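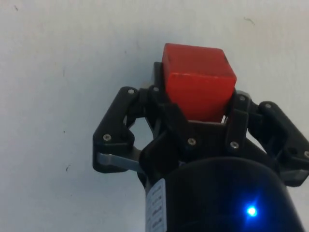 Toy block

A toy block, also called a building block or simply a brick by people who have trodden on one, is a small solid piece of wood, plastic, rubber or foam, made to be stacked, lined up, knocked over and lost beneath furniture. The commonest form is the plain cube, and the commonest colour in most households is red, or whatever red becomes after a few years of use.

Form

Most blocks belong to one of a few families: cubes, oblongs, cylinders, arches and the triangular prisms which children use as roofs and adults use as doorstops. The cube is the simplest of these and the least demanding. It has six faces, all the same, so there is no wrong way up and no instruction leaflet to lose. Sets are usually sized so that two cubes laid side by side match one oblong, an arrangement understood by every child who has ever argued about it.

Edges may be left square or slightly rounded. Square edges stack more neatly and show wear first, as the paint or surface colour rubs pale along the line where two faces meet. Rounded edges are kinder to feet, though only by comparison.

Colour

A solid red cube looks like one colour until it is turned towards a window. The top face then comes out brighter and nearer to orange, while the front stays a deeper red and darkens again towards the bottom. Art teachers are fond of this and will set a single block in front of a class for an entire afternoon. The usual first attempt is a red square. The second is a red square with a smaller, unhappy shape on top.

The habit of making blocks in red, blue, yellow and green is widespread but not universal. Plain unpainted sets have a loyal following among parents, who find them restful, and a smaller one among children. The Brorstead toy works, which sold both kinds, noted in its trade catalogue that the plain set was the one most often given and the painted set the one most often asked for.

Play

Play with blocks tends to follow a familiar order. Very young children hold them, chew them and bang them together. Later come rows, then towers, and with towers comes the discovery that knocking things down is quicker than building them. Enclosures and bridges follow, and at length the named building - a garage, a zoo, a hospital for bears - whose purpose may change several times before tea.

Mirjana Ionescu's short book on nursery play, Skelaser, gives a whole chapter to the tower. She divides builders into those who add one more block and those who stop, and admits to having met very few of the second kind.

The tallest towers are generally the work of visiting uncles.

Manufacture

Wooden cubes are cut from long square lengths, sanded, and then painted, stained or left alone. Plastic ones are moulded, and are often hollow. Foam and rubber ones are cut or moulded and have the great advantage of silence.

The largest boxed set made at Brorstead held 700 pieces and was sold to schools under the name Isto. Item 3184 in the same catalogue was a bag of 13 spare red cubes, offered without comment. It remained on sale longer than the set it was meant to complete.

Storage and loss

Blocks are sold in boxes into which they fit exactly once. After that they live in bags, tins, drawers and the toe of the odd wellington. The Roussel tray, a shallow wooden tray with a sliding lid, was designed so that the blocks had to go back in the right pattern before it would close. Aravind Suvarna, reviewing it in a July round-up of nursery furniture, praised the joinery and reported that his own was kept permanently open.

Care

Painted blocks should be wiped with a damp cloth and dried straight away. Soaking lifts the grain of wooden ones. Light scuffs do no harm and need no treatment, but flaking paint does, and old sets of unknown age are better kept on a shelf than in a cot.

See also: Alphabet block; Stacking ring; Shape sorter; Skirting board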